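Two-arm desk tidying: sorting order and wrist view problems
Endwood Robotics Club > Student projects > Manipulation

jbirkett
Status for the March review. The task is unchanged: pens, markers and small stationery start on the table and end up in the organizer in the back corner. Both arms run from one policy. With 59 demonstrations it does fine on single markers and badly on anything in a pile. The usual failure is both grippers going for the middle at once, tips almost touching, and neither one yielding.

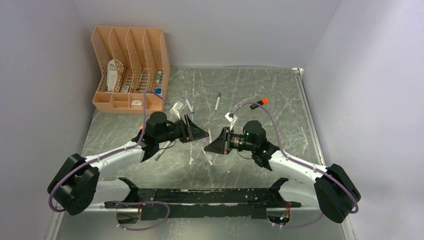 Re: Two-arm desk tidying
selvaraj_u
That is a data problem. If the operators let both arms into the center during teleop, the policy will do the same. Split the table down the middle and record again.

Re: Two-arm desk tidying
jbirkett
A hard split does not work with this layout. The organizer is on the left, so anything the right arm picks up has to be handed over or put down within reach of the left one. Kieran tried the split in the fall and the right arm mostly parked.

Re: Two-arm desk tidying
kcatterall
Confirmed, though I only had 11 episodes, so don't lean on it too hard. I would look at clutter first. When the small cylinders and the thin white sticks are grouped under the grippers, the fixed view loses a good part of them behind the fingers.

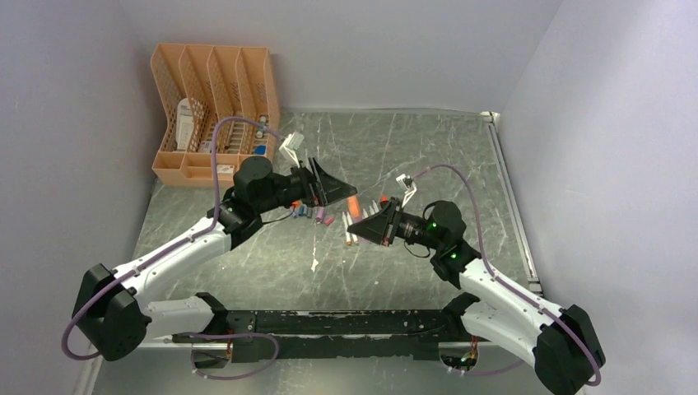

My runs stalled in that state for 10 seconds or longer before the timeout. Jade, can you post the per-camera ablation? I suspect the policy is leaning on the fixed view and treating the wrist views as noise - the loss curves on the Gurum machine looked that way to me.

Re: Two-arm desk tidying
selvaraj_u
Loss curves won't tell you that. Mask one camera at a time and compare success rates.

Re: Two-arm desk tidying
jbirkett
Masking is queued for tonight. For reference, a wrist view with several slim items side by side between the fingers. Orange-topped tube and pens, spacing is tight. Lettering is unreadable at this sharpness, so sorting by label is out and color will have to do. 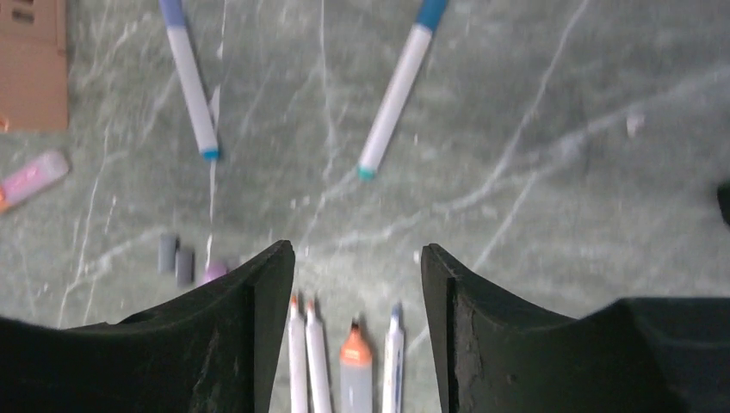

Re: Two-arm desk tidying
p_cheetham
Sorting by color was in the original proposal anyway. Please keep the start layouts fixed for the masking runs, 3 layouts minimum, or the numbers won't compare with last term's.

Re: Two-arm desk tidying
selvaraj_u
Fixed layouts will flatter the policy. Randomize and run more.

Re: Two-arm desk tidying
p_cheetham
We don't have the bench hours. Fixed for the ablation, random for the final evaluation.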